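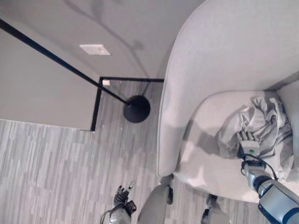 The gray chair at Wultley.

Stories > Short Fiction > The Gray Chair

Genowefa Brzozowska had lived in the flat on Wultley Road for 41 years, and for the last 14 of them the gray chair had stood by the lamp. Before that there had been a brown one, which her husband broke by standing on it to change a bulb.

Her daughter had set 10th June as the day for the move. The new place was two rooms and a kitchen above a pharmacy in Kidstead. The chair would go. The lamp would go too, if there was space in the van. The sideboard would not, and they had stopped talking about the sideboard.

In the morning she did the cupboards. She wrapped the cups in newspaper and put them in a box from Bangash, the grocer, who had offered her a hundred boxes and brought six. At noon she ate a boiled egg standing up. Then she went to see what was left in the front room, and the gray cloth was on the chair.

It was always on the chair. She had bought it to cover the seat, from a shop that sold ends of rolls, and she had been pleased with how close the color was. It had never stayed flat. Whoever sat down pulled it one way and whoever got up pulled it the other, and by evening it was in a heap on the right side. For years she had straightened it before bed. When her husband was sick he used it over his knees, and after that she left it where it fell.

Her daughter came in with the tape.

"Is that going in the wash or in the bag?" she asked.

"Neither yet."

"Mama, the van is coming at two."

"I know when the van is coming."

Her daughter put the tape down on the windowsill and went back to the kitchen. There was the sound of a drawer being emptied all at once, the way you should not do it.

Genowefa took hold of the cloth and lifted it. A pencil fell out, and a receipt from January for lightbulbs and a bag of onions. She put the pencil in her pocket. She pushed her hand down between the cushion and the curved back, where the fabric was tight, and felt along it to the arm. She found a button. It was dark blue and had four holes, and she did not know what it belonged to. She thought of his coats one after another. None of them had had blue buttons.

She shook the cloth out and folded it in half, then in half again. The corners did not meet — they never had, it had been cut crooked in the shop. She folded it once more anyway and laid it on the arm of the chair.

The van was a white one with INURA REMOVALS on the side. Two men came up. The younger one looked at the chair and then at the door.

"Legs come off?" he said.

"I don't think so," she said. "They didn't when it came in."

"How did it come in?"

"Sideways, and my husband swore at it."

They took it out sideways. She followed them down the stairs with the cloth under her arm and the button in her hand. When the chair was in the van, with a blanket tied around it, she climbed up on the step and tucked the cloth in behind the rope.

"That'll slip," the older man said.

"Yes," she said, and got down.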